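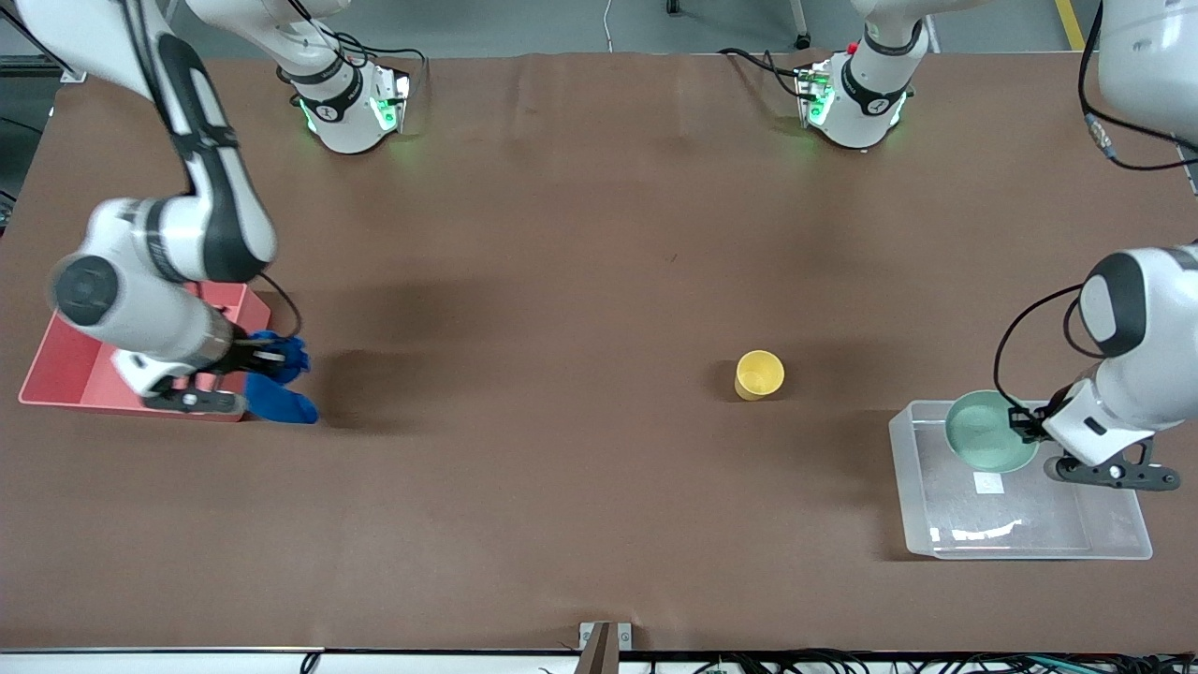
Clusville Community Garden -- Minutes, May Meeting

Called to order at 7:05 p.m., once the argument over chairs had died down. Seventeen of 20 plots represented. April minutes approved with one correction: the word "compost" had been left out of the compost report.

Water. The bill came to $164. A motion to blame the leaky spigot passed easily. A motion to fix the leaky spigot was tabled until June.

Fence. Bennani quoted for the whole north side and Bidside for the gate only. Both quotes were read aloud, the second one twice, as it was shorter. Members asked whether deer use gates. Bennani to be asked for a lower number.

Seedlings. The plant sale made $80, mostly from tomatoes. Leftover zucchini starts are free to any member who will take them. No takers.

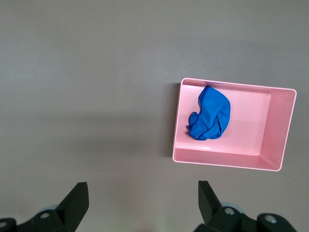
The secretary was told to offer them to the Zusora Street garden, which gave us theirs last year, and to do it after dark if necessary.

Plot 17. Mint has crossed the path again. The holder says it was invited. Edging to go in before the next meeting -- metal this time.

New business. A request for a second wheelbarrow was met with a request to find the first one.

Adjourned 8:40 p.m. Next meeting in June, same room, bring a chair.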